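When the Grip Reads Wrong

A fault that lasted most of a working day has changed the way one small laboratory in Pokthorpe checks its hand-held grippers. The trouble was first logged on May 8, 2023, during a fruit-sorting exercise on a household table.
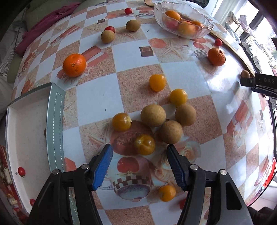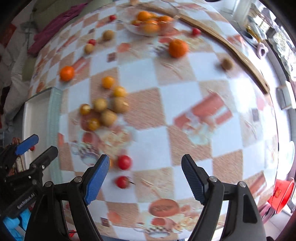

Finger opening is the one measurement the Pokthorpe laboratory cannot do without. An operator holds the tool, closes it on an object, and the tool records how far apart its two fingers are at every moment. A robot arm is later trained on those records. If the recorded opening is wrong, the arm learns to close too early or too hard, and with soft produce the result is damage. Small plums and cherry tomatoes of the kind lying on the checkered cloth leave very little room for error, and a mandarin a short reach away calls for a much wider opening. The screws in the finger linkages matter as much as the pads do, for any play at those joints goes straight into the reading.

On the day in question, one tool began to report its fingers as slightly wider apart than they were. The error was small at first and grew through the morning. No alarm sounded. The software had been written to reject missing readings and impossible ones, and these were neither.

Daranee Wiriya, who leads the testing group, found the fault late in the afternoon while comparing the record of one grasp with a steel gauge block. "The tool said it was holding nothing, and I was looking at a tomato with a split skin," she said.

Her group traced the fault to a pivot screw that had backed out by less than one full turn. The screw had been fitted without thread-locking compound after a pad change at the Narton workshop. Of the 200 recordings made that day, 29 were clearly outside tolerance. All 200 were withdrawn – the group could not establish when the drift had begun.

There was also a safety question. An arm at the Brellthorpe site had already been run on an early batch from the same tool, and on 17 trials it closed with more force than its limit allowed. The force cutoff worked each time. No one was near the arm, and the site report records no injury. It does note that the cutoff had been the only protection left.

The laboratory has since made three changes. Pivot screws are marked with a line of paint, so that any movement shows at a glance. Each tool is closed on the gauge block at the start of a session and again after every 500 grasps. The software now compares readings from tools working on the same kind of object and stops recording when they disagree.

A partner group in Bragança adopted the paint marks in December. It has not yet taken up the gauge check, citing the time required, and the two groups continue to discuss whether a shorter version would be sufficient.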